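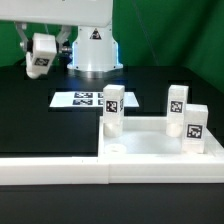
I bought the Brulter shallow tray in September, after going through two drawer inserts and a baking sheet trying to keep small parts from rolling off my bench. My work surface is black, and small dark screws vanish on it the second they leave my hand. An open white tray with raised walls and a flat white floor fixes most of that, and a white ledge along the front of a black tabletop gives you a clear line where the work area stops. I had been using masking tape for the same purpose and replacing it every couple of weeks.

The Brulter comes in one size and one color. Mine arrived in a plain box with a sheet of instructions I did not need. There was a little dust in the corners and a faint smell that went away after I washed it with dish soap. No sharp edges that I could find.

What I like most is the floor. Cheaper trays I have owned had ribs or a raised logo on the bottom, and washers would catch on them. With a flat floor I can slide a part to the wall with one finger and pick it up there. The walls are high enough to stop a dropped nut and low enough that I don't bang my wrist reaching in. I tried 300 small washers in it at once, more than I would ever need out on the bench, and it was still easy to sort through them.

Before this I had the Lamitz tray, the one with the snap-in dividers. It costs less and the dividers are handy if you sort a lot. But they pop loose when you lift the tray by one end, and then everything is in one pile again. The Lamitz floor also bowed in the middle after a summer in my garage. The Brulter has stayed flat so far. I also looked at the Skerix, but it only comes in black and I already have a black table.

Some complaints. White shows everything. Pencil marks and grease need a real scrub, and a marker stain near one corner is not coming out. The tray slides if you lean on it. I put four rubber feet under mine and that took care of it, but at this price they should be in the box. A lid would be nice too -- I drape a dish towel over it at night to keep the dust off.

I paid 20 dollars at Margaritis, plus tax. Shipping was slow and the tracking page never updated, but the box was well packed.

I would buy it again. If you sort parts all day, get something with fixed compartments. If you need a place to set things down while you work and find them again, this does the job. I'm ordering a second one for the other end of the bench.

Posted Jan 7, 2024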